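Keeping Old Family Letters, Uniforms and Papers From the War Years

Every July, when the historical society in Durndale opens the old schoolhouse for the afternoon, people come up the steps carrying shoeboxes. In the shoeboxes are letters from a great-great-grandfather who marched off with his regiment, a discharge paper folded into eighths, maybe a button or a scrap of ribbon, and very often a photograph in a little hinged case with the clasp gone. They set the box down on the table and ask me what they ought to do with it. I've been giving more or less the same advice for years, and my neighbor Thandeka Du Plessis finally told me to write it down before I lose my voice entirely, so I have tried to do that, with the detours left in.

First, wash your hands

Plain soap, rinsed well and dried properly, and no hand cream for the rest of the morning. People expect me to hand out white cotton gloves, and I did use them when I started, but cotton makes your fingers clumsy and snags on torn edges, and I put a nick in a perfectly good envelope that way. Clean bare hands are fine for letters. For photographs, metal buttons and belt plates I do put on gloves, the snug nitrile kind from the drugstore, and I change them when they get grubby.

Clear the kitchen table completely. Coffee goes to another room (I know, I know), and so do the pens. If you need to make notes, use a soft pencil.

Opening folded letters

A letter that has been folded since the 1860s would like to stay folded, and you will need to be patient with it. Open it one fold at a time and stop the minute it resists. If it opens partway, lay it on a clean sheet of paper, put another clean sheet on top, and rest a light book over the lot. Leave it overnight and look again in the morning. Some of mine have taken a week of this, a bit flatter each day, and I've grown rather fond of checking on them over breakfast.

Please don't iron them! I have met two people who ironed letters and both of them still feel bad about it. Don't steam them over the kettle, either. The brown ink so many soldiers wrote home with can be hard on the paper, and moisture makes that worse. If a sheet is cracking along the lines of the writing, or if pages are stuck together, put it in a folder and take it to a paper conservator.

And no tape. Even the tape that says it is safe for photos. A torn letter in two pieces can live perfectly happily in one folder with both pieces side by side.

Folders, boxes and where to put them

Buy folders marked acid-free and lignin-free, and a box a little bigger than the folders so that nothing gets bent going in. Keep them flat if the box is only half full, as papers standing up with nothing to lean on will slump and curl. Take out the paper clips, rubber bands and straight pins. Rusty pins want to be eased out slowly with the paper held flat underneath, and if one has truly rusted in place, let it be.

Keep the envelope with its letter. The postmark and the address may be the only clue to where the regiment was camped, and I once spent most of a winter trying to marry up a pile of envelopes with a pile of letters that somebody's aunt had tidied into separate drawers.

Then there's the matter of where the box lives. The attic is too hot and the basement is too damp, and that leaves a closet shelf on an inside wall, in the part of the house where you yourself are comfortable. Mine is in the hall, between the board games and the good tablecloths.

Wool coats, blankets and other cloth

Cloth frightens people more than paper does, and I understand why. A wool coat from the war years, or a mourning dress that a widow wore for years afterward, is heavy, and the seams at the shoulders carry all that weight when it hangs. So don't hang it. Lay it flat if you have a box long enough. If you must fold it, fold as few times as you can and tuck rolls of acid-free tissue inside each fold so that it makes a soft curve. Once a year I take mine out, check for moths, and fold them again in slightly different places.

Leave the washing machine out of it, and the dry cleaner as well. Old black dyes can run or turn brown, and black silk of that age may split if you so much as lift it by the sleeve. Slide a clean cotton sheet underneath and carry the sheet. An old stain may also be part of the story. Pieter Lekota brought in a blanket with a scorched corner that his wife's family had always put down to a campfire, and I was glad it had never been trimmed off.

If you do find moths, or those nasty little striped beetles, bag the piece up right away and keep it apart from everything else until you've had advice.

Buttons, buckles and other metal

Put the polish back under the sink. The brown surface on a brass button is not hurting anything, and each polishing takes a little of the eagle with it. Dust it with a soft brush, wrap it in acid-free tissue, and keep it out of plastic sandwich bags. If somebody hands you a cartridge or a shell and says it's surely harmless by now, don't touch it, don't move it, and call the local police.

Writing it all down

Give every item a number, in pencil, on the folder or on a little cotton tag tied loosely through a buttonhole. Then keep a notebook with the number, what the thing is, who gave it to you, and whatever story came along with it. Write the story down even if you doubt it, and write down that you doubt it. Ntombi Potgieter has nearly 2,000 pages of family papers from the Makhubela farm road, and she did her notebook five pages an evening after supper, which struck me as a very sensible way to go at it.

When you copy out a letter, keep the spelling exactly as he had it. If he wrote "rejiment," you write "rejiment." Put square brackets around any word you are guessing at. I read mine aloud as I go, and quite often a word that made no sense on the page comes clear once I hear it.

Photograph or scan each page before you do anything else with it, back as well as front, even when the back looks blank. Turn off the flash, work near a north window, and send a copy to a cousin in another town. Mine go to my cousin Müzeyyen Karakaya over in Trorkville, who puts them on her own computer and telephones me with questions I can't answer. 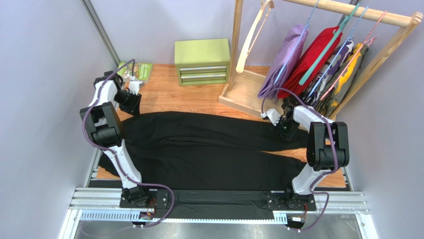 How can I store an old wool uniform coat if I don't have a box long enough to lay it flat?

Use the largest acid-free box you can manage and fold the coat as few times as possible, with a fat roll of acid-free tissue inside every fold and a little more in the sleeves. Take it out once a year, look it over for moths, and refold it along different lines.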